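25 May 2026

Budget day again, so I'm writing this down before I talk myself into something silly.

Money left in the equipment line is $2568. It sounded like plenty back in March! Then the quotes came in. Stivitz wants $404 for each spare gripper head, with a lead time of 26 working days, and Broslow is cheaper but won't say when anything ships (I've asked twice). I'm leaning toward two heads from Stivitz and calling it done. If we lose one in the middle of the board sorting runs, I don't want to sit around for a month looking at a parked KUKA.

Next up, cables. I keep putting this off and I really shouldn't. We've been strapping everything along the outside of the arm, and every time I change a sensor I'm back at it with more tape. Dritimgate sells a proper dress pack with a swivel bracket, and I'd love one, but I need to know if the bracket clears the wrist when the arm reaches down into the bin. Note to self: measure at the lowest pick pose, with the tool pointing straight down, and send them that.
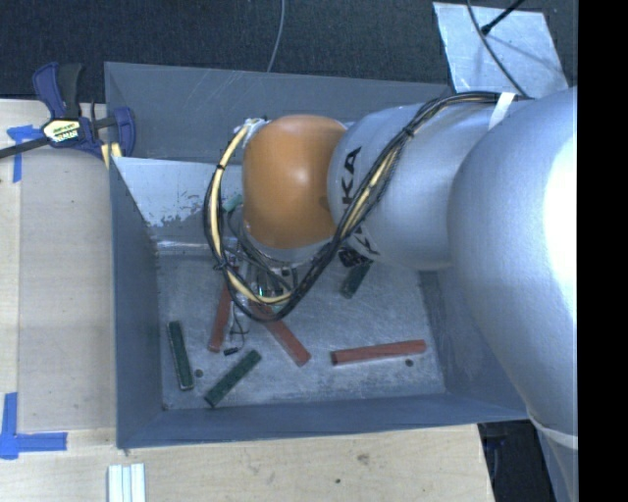
The other thing I want priced is a real fixture for the bin. A bar clamp and blue tape marks on the table are fine for trying things out, but I'd like to be able to take the bin off and put it back without redoing the calibration. Villaseñor can cut us a plate with locating pins, and they give 20 percent off if we order the second plate at the same time. Worth it, I think, if the other bench goes ahead.

Still to do: get the Villaseñor price in writing, ask Stivitz if the heads come with leads fitted, and check whether shipping comes out of the same line. Camera upgrade waits until next year, sorry everyone.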